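Plastic-coated wire hangers – keep or toss? 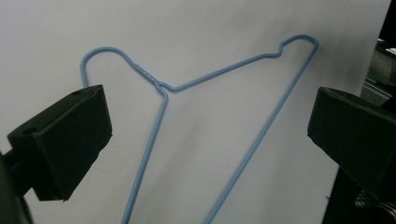
One of the blue ones. Small bump in the shoulder, hook is fine.

mpyo_haneul
Posted 20 June 2020

Clearing out the hall closet and I have up to 100 of these. They're the thin wire kind with a light blue coating. Some have kinks in the shoulder. My closet rod is only 70 cm wide so they take up less room than wooden ones, but I don't know if they're bad for shirts. Do I keep them?

cmorin
Keep them. The coating stops shirts sliding off and you don't get rust marks on the collar. I've had mine since university.

Lindgren_B
I'd toss them. Anything knitted gets points at the shoulders, and a kink like the one in your photo will show through a thin blouse. I moved everything to the Millance padded ones and I'm happy with them.

cmorin
Padded ones are too fat for a 70 cm rod. She'd get half her clothes in.

Lindgren_B
Then she has too many clothes.

marama_e
Depends what goes on them. Cotton shirts and kids' stuff are fine on wire. Coats, no – the shoulders droop. You can press a small bump out with your thumbs if you go slowly. Don't use pliers on the coated ones. They bite through the colour and then you do get rust.

mpyo_haneul
Thanks. It's mostly work shirts and a couple of cardigans.

marama_e
Fold the cardigans.

Mahsa G
Please don't put them in the blue bin. Our depot won't take coated wire and yours might not either, so phone first. The dry cleaner beside Taheri takes back plain wire but turned my coated ones away. The thrift store said yes to a bundle tied with string.

mpyo_haneul
Okay, I'm keeping 30 or so for the shirts and the rest can go to the thrift store. Does it matter if the bent ones go in too?

Mahsa G
Mine only wanted straight ones. I'd sort them before you tie them up.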